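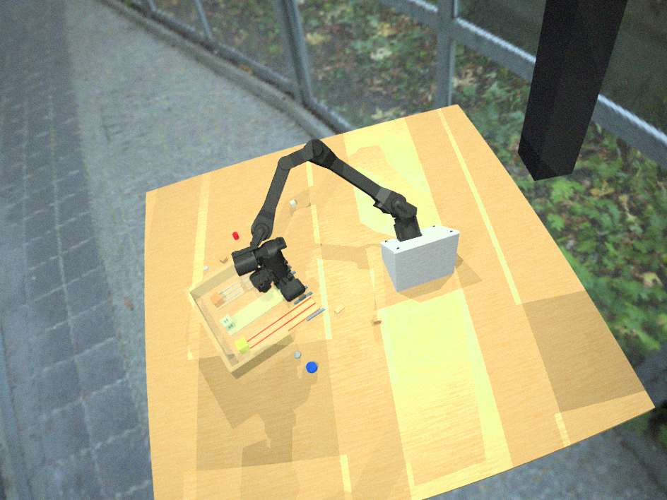 Rendered view of a robotic arm on a square wooden table

The Bradov box is a gift assortment of boiled sweets and filled biscuits sold in the weeks before the January new year holidays. It was first packed by the confectioner Postari, a family firm started by Stijn Vermeulen, and later taken over by the grocery wholesaler Plilto.

The standard box holds 30 pieces in two layers, divided by a sheet of waxed paper. The flavours have changed little: aniseed, sour cherry, honey and a dark caramel with sea salt. A larger tin with a hinged lid was offered for 11 years and then dropped when the price of tinplate rose. Older tins have a green rim — later ones are plain — and collectors pay more for the green.

Gobnait Rafferty redesigned the label after the change of owner, replacing the printed ribbon with a real one tied by hand. Customers complained that the new knot was hard to undo, and a looser bow was used from the following season.

The box is usually given to neighbours and co-workers, and by custom it is opened on the spot and passed around. The aniseed pieces are often left until last. At its peak it was stocked by 284 shops, most of them small grocers and newsagents. It is now sold mainly by mail order.

Categories: Confectionery | Seasonal gifts | Boxed assortments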